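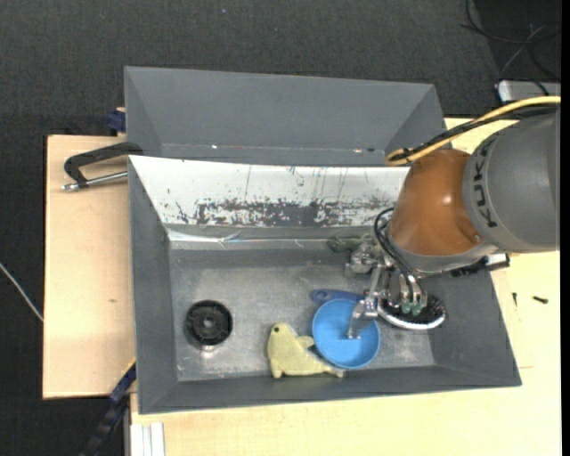 How early should the hall kitchen be checked before a vintage tea afternoon?
Two hours ahead is plenty, so for a 2:30 start we open the Stolgate kitchen at half past twelve and get the urn going first.

Kitchen and tea table checklist, October meeting

Urn: lid locks, tap doesn't drip, cord clear of the walkway. OK. New tap washer is wonderful!

Oven: door seal clean, shelf level. OK. Runs a bit hot, so the eggless sponge wants watching.

Fridge: 40°F or below. OK.

Allergen cards: one per plate. REDO. The carrot cookies need a wheat card, and the mock marzipan has almond flavoring in it (Tuncay Avcı's recipe, and it is so good).

Old china: no chips or cracks. 22 cups passed, two set aside for the display shelf only.

Ration book display: table steady, candles battery only. OK. I could have read those recipe leaflets all day!

Fire exit: clear, door opens fully. OK after moving the coat rack.

First aid box: burn dressings in date. Low on blue bandages, please bring a pack.

Still open: second oven glove, spare fuse for the urn.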